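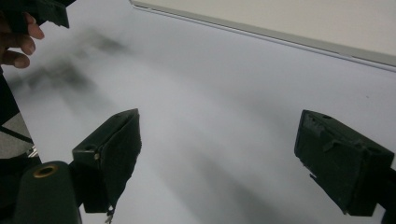

Getting a White Worktop Back to White

I'll admit it, I put off cleaning my big white table for most of the spring. You know how it goes, you wipe the part you're using and ignore the rest, and then one evening the lamp is on low and every dull patch and pencil smear shows up at once! So in June I gave up a whole afternoon to it, and since a few of you have asked what I use on pale surfaces, I wrote it all down.

First thing, clear it completely. I mean everything, including the jar of pens and the mat you never lift. I pile mine on a chair (two chairs, if I'm telling the truth). Then go over the surface dry with a soft brush or an old paintbrush. Grit is what scratches a white top, and if you start with a wet cloth you just drag it in circles.

Next, warm water and a small squirt of dish soap. I do 600 ml in a bowl with 2 drops of soap, and that really is enough. More soap leaves a film, and a film on white looks gray as soon as the light comes in sideways. Wring the cloth out hard, wipe in long strokes toward yourself, rinse, and wipe again with plain water. Dry it with a dish towel straight away.

For the marks that stay put:

Pencil comes off with a plain white eraser. Don't use the pink kind, I did once and had a rosy smudge for weeks.

Tape goo likes cooking oil. Dab a little on, go make a cup of tea, then roll the goo off with your thumb and wash the spot with soapy water. My neighbor Thulani Xaba swears by peanut butter for this, and it does work, but then your table smells like lunch.

Tea and coffee rings get a paste of baking soda and water. Keep it thick and rub gently. Try it in a corner first if your top is shiny, because it can dull the finish.

Rubbery black scuffs, the sort you get from dragging tool handles and chair feet around, usually give in to a melamine sponge. Light pressure! Those sponges are a very fine sandpaper, more or less, so don't go scrubbing the whole table with one.

While you're at it, look over whatever lives on the table. Torn padding and loose ends of tape pick up crumbs and leave sticky bits behind, so I trim them with small scissors and put fresh tape on if it needs it. Same goes for any foot or pad with a rough edge. A few passes with 200 grit paper takes the snag off, then wipe away the dust before it goes anywhere near the clean surface.

One last thing, and it's about light. Turn off the overhead lamp and bend down until your eyes are nearly level with the top. Streaks you'd never notice standing up will jump right out at you. Mind you don't mistake your own shadow for a stain, I rubbed away at mine for a good minute before I moved my arm and it went too.

I do the dry brush and a quick wipe most evenings now, with the radio on. The full wash is once a month or so, and the oil bottle stays in the kitchen until somebody gets busy with the packing tape again.

3,967 shares
2 comments

Ülle Adomaitis
Does the eraser trick work on ballpoint? Mine just smeared.

Search tips and how-tos...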